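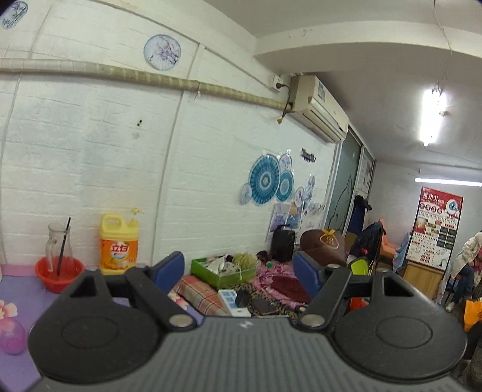

The hand-held gripper pointed toward a cluttered surface, with the red basin and yellow detergent jug at the far side.

Handling team hours change from 1 November 2019

The handling team at Tornness has moved most of its recording work to hand-held grippers. Operators carry the tool to a table of household items and pick things up with its two finger pads, and the recordings are used to train the Primum sorting arm at the Ellov warehouse.

Until October the same work was done by driving an arm from a desk. That meant long stretches in a chair, and a technician had to be called whenever the arm stopped. With the hand-held tool, operators set up their own tables and clear them afterward. They are on their feet for most of a shift, and wrists get tired sooner than people expected.

The shift pattern has been adjusted for this. Recording blocks are now 14 minutes long, followed by a change of task. Operators may switch hands at any time. The daily target stays at 400 recordings per table, and time spent rearranging items counts as working time.

Fourteen of the staff who ran the desk stations have asked what happens to their jobs when the Primum arm goes live. Osman, the contractor for the warehouse, has confirmed in writing that all 69 posts in the team are kept through the first year. Some will move to checking recordings and handling items the arm rejects. Pay grades for those posts are still being discussed, and the proposal will be sent to everyone before it is signed.

Spare finger pads are in the supply room. Please report a loose pad before starting the next block.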